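Urstead Technical College
Department of Production and Logistics
Course handout, Unit 4: Sorting Small Parts at the Bench
Prepared for the May session by Kaj Snorradóttir, course leader

1. Purpose of the unit

Unit 4 introduces the layout of a bench on which mixed small parts are separated by kind. Students will already have completed Unit 3 (Receiving and Labeling) and are expected to know the difference between a supply tray and a destination bin. The unit consists of one lecture, one practical period of 45 minutes, and a written bench report.

The reading for this unit is Chapter 6 of the Stukia bench manual, up to the section on weighing. The later sections are covered in Unit 7.

2. Terms used

Work surface: the area of the table on which parts may be placed. Anything outside it is treated as storage or passage.

Supply tray: the shallow tray holding unsorted parts. It has a rim on all sides so that round parts do not roll away.

Destination bin: a bin assigned to one kind of part. At the start of a run it must be empty.

Remainder: parts that belong to none of the assigned bins. The remainder stays in the tray until the end of the run and is then recorded.

3. Laying out the bench

The work surface is marked by a single sheet of paper laid flat on the tabletop. A plain, dark sheet is preferred on a white table. It shows clearly where the working area ends, and small bright parts are easily seen against it. The sheet should be replaced when it is creased or torn.

The supply tray is placed near the center of the sheet. The destination bins are placed to the left and right of the tray with their open ends turned toward it. Bins used in the same run should be of the same style, so that the reach into each is similar. Where the parts are coded by color, the bin should carry the color of the part it receives.
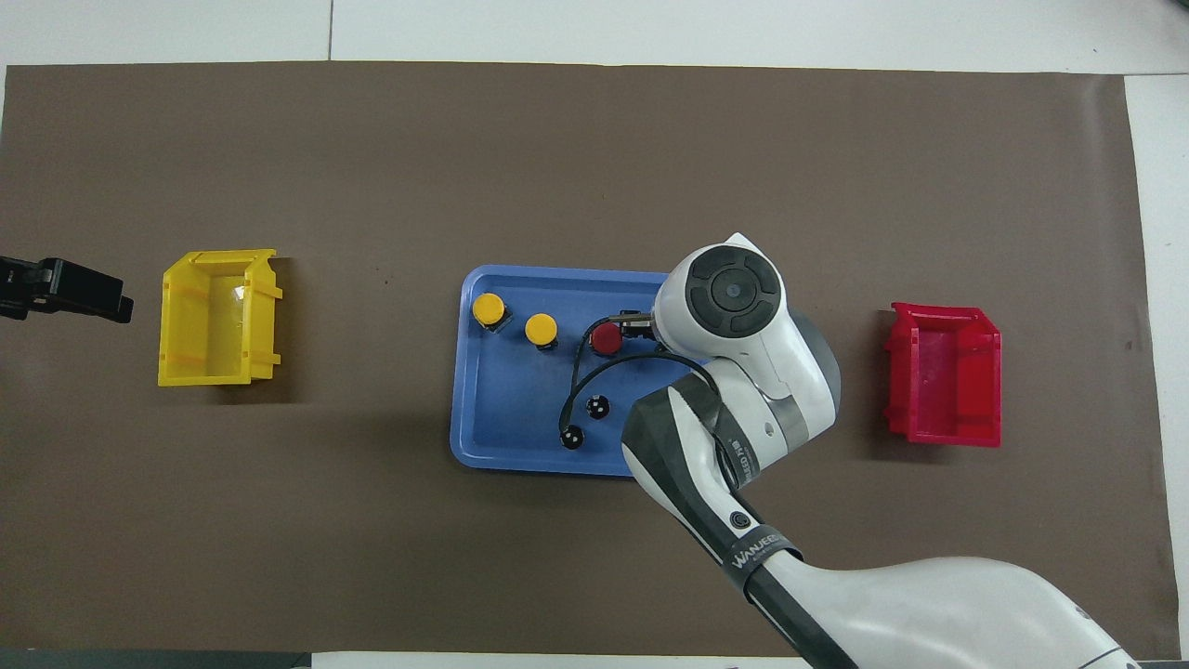
Figure 4.1. Two-bin layout with central supply tray. Yellow bin at left, red bin at right.

The parts in Figure 4.1 are round and of three kinds: yellow tops, red tops, and black pieces with white dots. Only two bins are provided. Under the rule given in Section 2, the black pieces are therefore the remainder. Students frequently place remainder parts in whichever bin is closer, and this is marked as an error in the bench report.

Attention is also drawn to the thin black cable lying across the tray. On the practical benches, cables are to be routed outside the work surface before a run begins. A cable in the tray can shift light parts or hide them from view.

4. Procedure for the practical period

Each pair of students collects one tray, two bins, and one sheet from the Tratent cabinet. Parts are issued in sealed bags. The bag number is entered on the report before the bag is opened.

The first student lays out the bench and the second checks it against Section 3. The parts are then emptied into the tray and spread in a single layer. Sorting is done one part at a time. A part dropped outside the work surface is returned to the tray and noted.

When only the remainder is left, the pair stops and records the contents of each bin. The students then exchange roles and repeat the run with a second bag.

5. Bench report

The report is limited to two pages. It must contain a sketch of the layout, the bag numbers, the results of both runs, and a short paragraph on any errors. Students should state whether a third bin would have been justified for the parts issued to them and give grounds for the answer.

Reports are submitted to Room 268 before the Unit 5 lecture. Late reports are accepted only with prior approval from the course leader.

6. Further reading

Hafþórsson, Notes on Bench Layout, pages 45 to 77. Held in the department library under shelf number 1396.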